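Making and Selling Small Press Comics
Week 10 handout: What crowdfunding does to an anthology
Kamrul Akanda
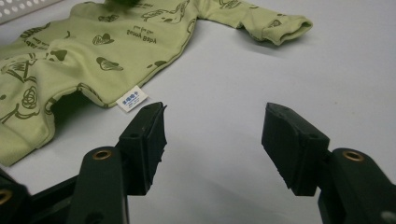
Baby garment in pale yellow-green knit.

Before the tutorial, read the Enby campaign page and Nuala Phelan's short essay on it. Read the page first. The essay is more generous than I would be, and you should form your own view before she gives you hers.

The usual claim is that an anthology is the safest book to crowdfund. More contributors, more followers, more pledges. I have my doubts. Enby had 52 contributors, and the page treats that number as if it were a selling point in itself. Ask what a reader gets from it. In a book that size most stories run to 2 pages, which is barely room to set up a joke, let alone a character. The contributors also tend to know each other, so the same few hundred people see the same link again and again. A big cast list can look like reach when it's mostly overlap.

Stretch goals

Phelan calls these "a conversation with the backers". Maybe. Look at what was on offer: foil on the cover, a ribbon, an enamel pin. None of it pays a cartoonist. When you read any campaign page, find the line where the page rate is stated. If you can't find one, write that down, as it's the most useful thing you'll learn from the page.

Compare Wultivthorpe, the horror series edited by Watkins. It had fewer names and longer stories, and the rate was printed near the top. I'm not holding it up as a model – the second volume shipped very late and the lettering is hard on the eyes – but you can at least tell where the money was meant to go.

Postage

Still the thing that sinks people. Stisetti charged a flat rate to every country and had to ask backers for more in November. Some paid, plenty didn't. Get a quote using a dummy book at the real weight and colour cover stock, then add packaging.

For the tutorial

Bring 2 campaign pages of your own choosing, at least one of which failed to fund. Be ready to say who gets paid, how much, and when. "Exposure" will not be accepted as an answer.

Draft budgets are due by 5 pm on the day of the tutorial. Use the spreadsheet on the unit page, and please leave the formulas alone.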